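3.2 Comer durante a pedalada

Confesso que esta foi a parte do estudo que mais me divertiu! Eu e o Traian Sima seguimos os ciclistas na travessia de Pranddale, em julho, e perguntámos a cada um o que levava nos bolsos do jersey (as respostas dão para um romance). Dos 900 inscritos, 701 responderam ao questionário, e quase todos admitiram comer tarde demais, já com as pernas vazias a meio da subida.

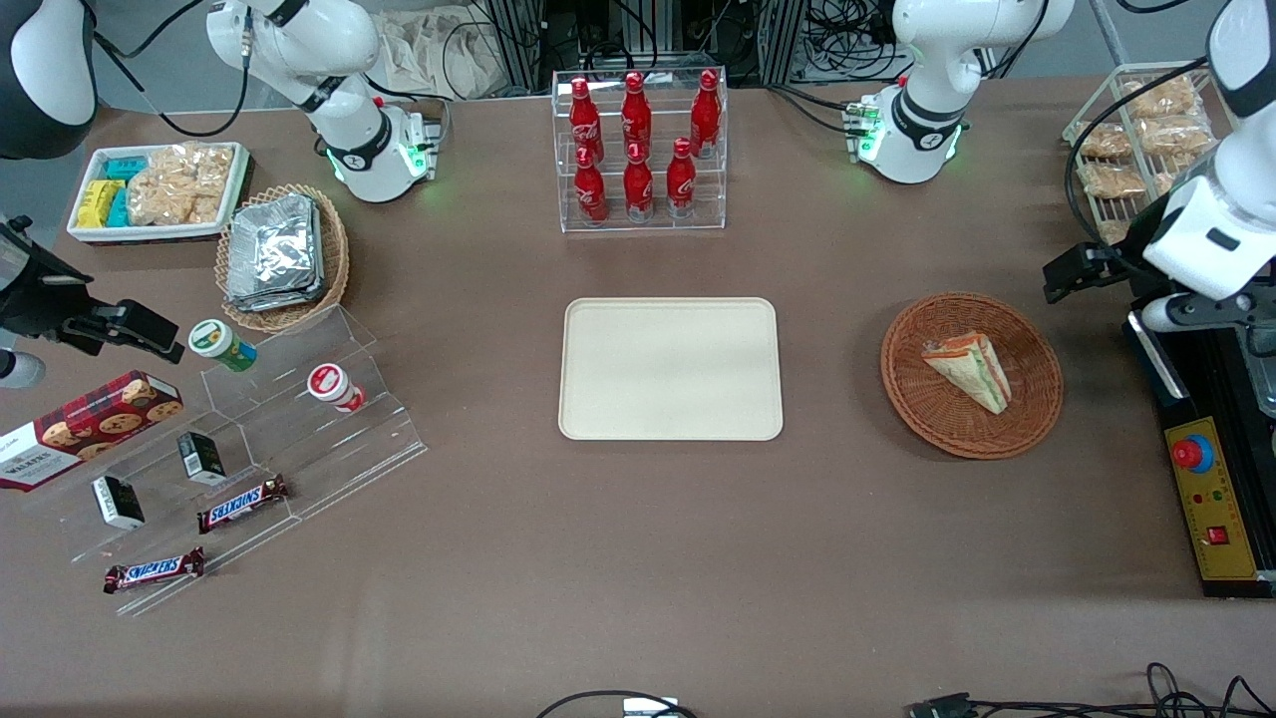 Figura 3. Snacks embalados.

Na subida final, o que pesa mesmo é a facilidade de abrir a comida com uma mão só, e eu, que já deixei cair metade do almoço numa descida, percebo-os bem. Os salgados apareceram mais do que esperávamos, sobretudo em quem sua muito. Bolachinhas douradas em sacos de plástico transparente, como as do tabuleiro branco da Figura 3, obrigam a parar ou a largar o guiador, e voltamos a isso na secção 4.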